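Funano Hoax Notices

README, last touched in June

Funano is a collection of 1,484 joke notices that ran in the small-ads pages of 18 local newspapers, mostly in and near Brukow. Typical goods include left-handed ladders, a used echo, and a two-bedroom apartment for a family of ghosts (no pets). We typed them up so they could be searched, sorted, and used to train classifiers that will then flag your aunt's real piano as a prank.

What's in it

One row per notice. The columns are text, paper, page, category, price asked, and a field called bitten, which records whether a later issue carried a complaint from a reader who had phoned the number. Prices are kept as printed, including "one goose" and "make me laugh." Blank means no price was given.

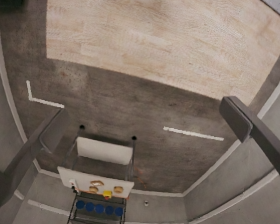 Categories were assigned by 2 readers working apart, who then met on a Saturday to argue. There are 8 of them, from Impossible Objects to Civic Announcements That Should Have Been Checked. Most notices fell into place quickly. The rest are marked in the notes column, and you should treat that mark like the small dark knot in the pale wood: the board around it is fine, but look before you put a nail there. Where the readers couldn't agree, both labels are kept, in alphabetical order, to spare feelings.

Files

notices.csv has everything. telard_subset.csv has only the Telard papers, which printed their jokes in the same type as the funeral notices and had to be checked twice. lacson_scans.txt is raw text recognition output from the Lacson microfilm. It reads like a hoax in its own right and has not been corrected.

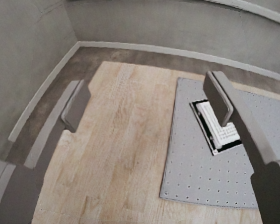 Gray perforated mat on a blond wood tabletop.

Known problems

Some jokes depend on local knowledge that has since died out. We left them in. A notice offering "the mayor's other hat" was clearly hilarious to someone.

Spring is heavily overrepresented. A model trained on Funano may decide that anything printed in early April is a lie, a position we have some sympathy for.

Phone numbers have been replaced with zeros. Please don't write to ask for the echo. 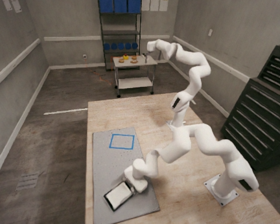
Can I add notices from my own local paper?
Send the text, the paper's name, and the page, and we'll put it in the next release if a printed copy exists. Jokes you remember your grandfather telling go in a different dataset, one we have no plans to build.

License

Use it for anything you like, apart from selling ladders.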